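How to Fix a Slow or Smelly Kitchen Sink Drain

Posted by Thandeka Masilela in Home Repairs

A kitchen drain usually slows down a little at a time. Grease sticks to the pipe wall, coffee grounds stick to the grease, and one evening the water stands in the basin long after you have finished the dishes. Most of these clogs sit in the trap or in the first stretch of pipe behind it, and you can clear them with hand tools.

These steps are for a single-bowl sink with a plastic P-trap and no garbage disposal. If you have a disposal, turn off its power at the breaker and follow the maker's directions for that part.

What you need

A bucket
Rubber gloves and safety glasses
A cup plunger (the flat kind, not the kind with a flange)
Slip-joint pliers
An old bottle brush
A hand-crank drain snake
Dish soap
Old towels

Before you start

Run the faucet in the bathroom and flush the toilet. If those are slow too, or if water comes up in the tub, the clog is in the main line and you should call a plumber. If only the kitchen is slow, carry on.

Do not work on the drain if you have just poured chemical cleaner into it. The cleaner stays in the trap and will burn your skin when the trap comes off.
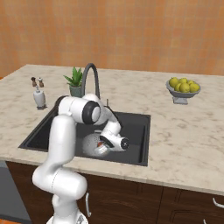 Step 1. Clear the strainer

Lift out the strainer basket and scrub it with the bottle brush. Look down the opening with a flashlight. Bits of food often catch on the crossbars just under the strainer, and you can pull them out with long tweezers. Wash the underside of the strainer as well, where a lot of the smell comes from.

Step 2. Flush with hot tap water

Squirt a good amount of dish soap into the drain and follow it with hot water from the tap. Do not use boiling water on plastic pipe — it can soften the joints. If the clog is only fresh grease, this may be enough. Let the water run for two minutes and watch whether it backs up.

Step 3. Plunge

If there is a dishwasher, clamp its drain hose first so dirty water is not pushed back into the machine. Put a few inches of water in the basin. Set the plunger over the opening, press down slowly to push the air out, then give it 16 firm strokes without breaking the seal. Pull it away sharply on the last one. Repeat once or twice if the water moves but is still slow.
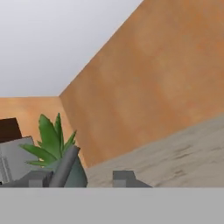

Should I use baking soda and vinegar before I plunge?

You can, but it will not do much to a real clog. The fizz is weak and is over quickly. It can help a little with odor once the drain is running freely.

Step 4. Take off the trap

Put the bucket under the U-shaped pipe and spread the towels around it. Loosen the two slip nuts by hand, or with the pliers if they are tight. Plastic nuts crack easily, so wrap the jaws with a rag. Lower the trap straight down and empty it into the bucket. Do not rinse it in the same sink. Sipho Van Wyk, my neighbor in Cillcombe, did that in May and soaked the floor of his cabinet.

Scrub the inside of the trap in a different sink or outside with a hose. Check the washers. If one is flat on one side or has a split, take it to the hardware store and match the size.

Step 5. Snake the branch pipe

With the trap off, feed the snake into the pipe that goes into the wall. Push until you feel it stop, tighten the set screw, and turn the crank clockwise while pressing forward. When it gives, pull the cable back slowly and wipe it with a rag as it comes.

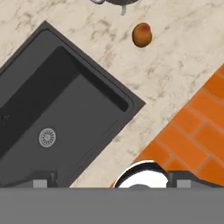
Step 6. Put it back together

Seat each washer with the beveled side facing the joint. Start the slip nuts by hand to avoid crossing the threads, then snug them a quarter turn with the pliers. Take the clamp off the dishwasher hose if you used one.

Fill the basin halfway and let it all go at once. While it drains, run a dry paper towel around each joint. A wet spot means the nut needs a little more tightening or the washer is out of place. Check again the next morning before you put anything back in the cabinet.

Keeping it clear

Wipe greasy pans with a paper towel before washing them. Keep coffee grounds, rice and pasta out of the drain. Once a week, run hot tap water with dish soap for a minute or so after the last load of dishes.

Last updated 06/06/2022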